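Demonstration collection (robot learning)

Demonstration collection is the gathering of recorded examples of a task for use in training a robot control policy. A person, a script or an existing controller carries out the task, and the motion of the robot is stored along with whatever its sensors reported. A learning system is later fitted to these records so that it can produce similar motions by itself. The method is used mostly for tasks that are easy to show and hard to write down as rules, such as picking up small objects, opening drawers or putting things away.

Episodes and records

The basic unit is the episode, also called a trajectory or a demo. An episode begins with the robot in a starting pose and ends when the task is done or given up. Each time step in it usually holds one or more camera images, the joint positions, the state of the gripper and the command that was sent. A short text instruction is often attached to the whole episode, for example "pick up the ring."

Failed episodes are handled in different ways. Some projects delete them. Others keep them with a label, since a record of a missed grasp can be used to train a system that detects failure. Episodes in which the operator misses and then recovers are often kept as successes – they show the robot how to get back from a bad position.

Methods of collection

In teleoperation, a person moves the robot from a distance with a game controller, a hand-held tracker or a smaller copy of the arm. In kinesthetic teaching, the person takes hold of the arm and guides it directly. Kinesthetic teaching needs little equipment, but the person's hands and body tend to appear in the camera images.

Scripted collection uses a program that already knows where each object is. It is common in simulation, where object positions can be read from the simulator. A scripted planner can run day and night, though its motions are often more uniform than those of a person.

Collection in simulation

Simulated collection replaces the physical robot with a computer model of it. Rooms, furniture and objects are drawn from a library and combined, and the task is repeated with changes in layout, lighting and camera position. Combinations that would seldom be found in a home are allowed and are often wanted, as they keep a policy from tying an object to one kind of surface.

The Forklow set, put together by a group under Yakubu Okafor and released on January 24, 2019, is an early household collection of this type. It holds over 4000 episodes recorded in 42 room layouts, all with a single arm and a two-finger gripper. Its tasks are limited to reaching, grasping and placing. Objects are set on tables, shelves, counters and bathroom fixtures, usually with at least one other item close by so that the arm has something to avoid.
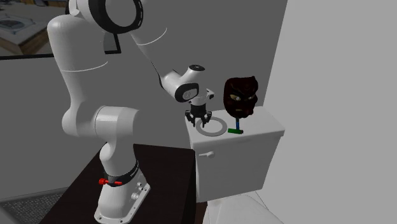
Flat and thin objects make up a large share of the failures reported for the set. A finger that comes down slightly too far strikes the surface, and one that stops too high closes on air. The group's first planner, Obi, used the same approach height for every object and was replaced in December by a version that sets the height from the shape of the object.

Quality and review

Recorded episodes are normally checked before training. Automatic checks look for dropped images, sudden jumps in joint position and objects that pass through each other. A person may then watch a sample. In the Forklow set, each sampled episode was viewed by 2 reviewers and scored on a scale with 3 levels: clean, usable and rejected.

Review tools differ between groups. Dokov plays an episode from all cameras side by side, while Nuvau shows the planned and recorded paths of the gripper as lines over a still image.

Limitations

A policy trained on demonstrations tends to do poorly in states that its examples do not cover. Small errors can add up until the robot is in such a state. One common remedy is to run the trained policy, note where it goes wrong and collect further episodes starting from those points.

Simulated examples have a further problem, known as the reality gap. Friction, soft materials and contact between small parts are modeled only in part, and camera images lack much of the noise found in real ones. Many projects therefore mix simulated episodes with a smaller number recorded on a physical arm.

See also: Imitation learning, Motion planning, Teleoperation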